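How long do students say they will study, and how long do they study?

Project report, Cleltholm College, submitted Tue 9 November

Our group set out to compare planned study hours with the real thing. We asked students in the Parden and Edosdale halls to write down on Sunday evening how many hours they meant to work that week, then to keep a daily log. We gave out 131 log sheets in October and got 100 back, of which eight were blank apart from the name.

The plans were magnificent. One first year intended to start before breakfast every day, including Saturday. The logs were shorter documents. Most people fell behind by Tuesday and then wrote down a larger plan for Wednesday to make up for it, a method our group also used when writing this report. 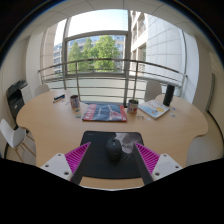

We had expected people living in Edosdale to do better, as it is further from the shops. They did slightly worse. Several wrote that the walk back from lectures had tired them out, and one logged the walk as revision.

The weak point is that all the figures are self-reported. We considered checking them against library entry records, but the library said no, quite quickly. We also forgot to say whether reading week counted, so some sheets cover it and some don't. Those were left in.

If we ran it again we would use a shorter form and hand it out earlier in term. The full table of answers is in the appendix, which was planned for last Thursday.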